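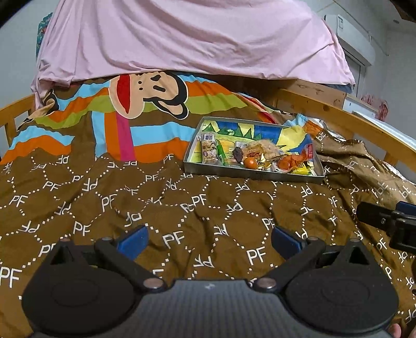
*Lower bunk, August. Brown duvet cover, monkey at the head end.*

## Shrinkage, thread count and other things I measured

I have been keeping notes on bedding for 5 months. The starting point was a cotton fitted sheet that no longer reached the corners of its mattress, and a disagreement with my sister-in-law, Elīna Krūmiņa, over whether the dryer was to blame. She thought the sheet had always been short. I thought otherwise and had no data, so I started collecting some.

The method is simple. Before the first wash I lay the sheet or cover flat on the floor, smooth it by hand without pulling, and mark two lines with a laundry pen: one along the length (warp) and one across the width (weft). I measure both with a steel tape. After each wash and dry cycle I let the fabric rest overnight and measure again. The resting matters more than I expected. Cotton straight out of a hot dryer reads short, then relaxes a little as it picks up moisture from the air.

Most of the loss happens in the first three washes. Woven cotton is held under tension on the loom and through finishing, and the first hot washes let the yarns go back to where they would like to be. The warp takes the larger share of it. On a plain Pernine percale sheet the length dropped 5 percent and the width 2 percent, and after that the numbers barely moved. A polyester blend from Jallari did almost nothing in either direction. It also pilled badly by midsummer, so I would not call it a win.

Temperature had less effect than drying. Two identical pillowcases, one washed warm and one cold, both line dried, ended up within the error of my tape. The same pair tumbled on high separated from the line-dried controls right away. Tumbling shakes the yarns while they dry, and heat finishes the job. Elīna's position has since shifted to "both," meaning the sheet was short and the dryer made it worse. I can't rule that out for the original sheet, as there is no baseline for it.

On thread count: the number on the package is less useful than it looks. The honest way to count is warp plus weft yarns per square inch. Some packaging counts each ply of a twisted yarn separately, which doubles the figure without adding any fabric. I bought a cheap linen tester (a folding magnifier with a one-inch window) and counted a Craddock sheet sold as 300. It came out at 300, on the third attempt, with a pin and some bad language. I have not counted anything since.

Pocket depth is the measurement I would check first if I were buying again. A sheet can lose a fair amount of length and still fit if the pocket was generous to begin with. A shallow pocket on a thick mattress has no slack at all, and the elastic ends up on the side of the mattress instead of under it – from there it lets go at the first toss. Measure the mattress with the topper on.

For anyone keeping similar records, the spreadsheet has one row per item per wash: date, cycle, dryer setting, warp, weft, remarks. It currently stands at 1,706 cells, most of them dull. Rhydian Gough asked by email whether I had tried wool dryer balls. I have. Drying time went down slightly with a full load of towels, and I could find no change in shrinkage.

Linen is next. I have a Skedora flat sheet still in its wrapper, and the laundry pen has dried out, so the baseline will have to wait until I get to the store.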